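Re: [skills-list] interrupted vs running for the short incision exercise

From: Golshifteh Najafi
To: skills-list
Date: December 5, 2020

Between cases so this will be short, sorry. Answering Ladan's first question and half of the second.

Ladan Amini wrote:
> We're rewriting the closure module at Punmont and I can't get two
> people to agree. Elaheh wants residents to start on a running suture
> as it's quicker to teach. Kavinda says interrupted only until the
> knots hold. Also what tail length are you all asking for? Our old
> handout says 9 mm and that seems long to me. And do you let them
> work with bleeding in the field or keep it clean the first time?
> Ladan

I'm with Kavinda. Interrupted first. One bad knot in a running line and the whole thing goes slack, and then you can't tell which throw was the problem. With singles you can go back and look at each one.

Spacing matters more than speed. Ours rush the second stitch and put it practically on top of the first. I make them stop, look at both edges of the wound, then pick the next bite.

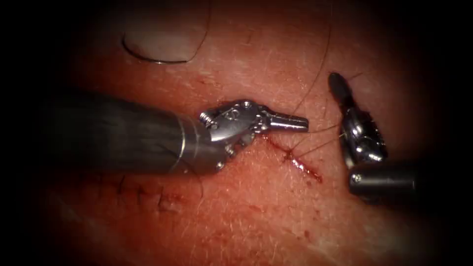 Keep slack thread where you can see it, and don't haul on it to close a gap. Edges should meet, not bunch up. If the tissue blanches you've pulled too hard, cut it and do it over. Nobody likes hearing that with 4 stitches already in but there it is.

Tails: 9 is long, yes. We cut at 4 mm for practice. Shorter than that and the first years trim into the knot. Longer and the tails get caught up in the next throw, seen it plenty.

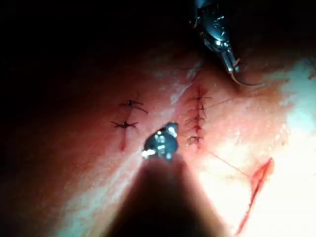 Needle handling, since Elaheh brought it up in July and we never finished: grab it a bit back from the middle, follow the curve, let the wrist do the turning. Most torn edges I see come from pushing the needle straight instead of rotating it. And park the point somewhere you can see before you reach for anything with the other hand.

Blood in the field: I'd leave it in. They have to learn to find the edge when everything is red and shiny. Turn the light down a notch if the glare is bad, it helps alot.

Time limit, we give 30 minutes and dont grade on it. Ülle has the scoring sheet we use, ask her for the newer one, the old one still has the running suture section in it.

Have to go, will try to get to the drain question tonight

Golshifteh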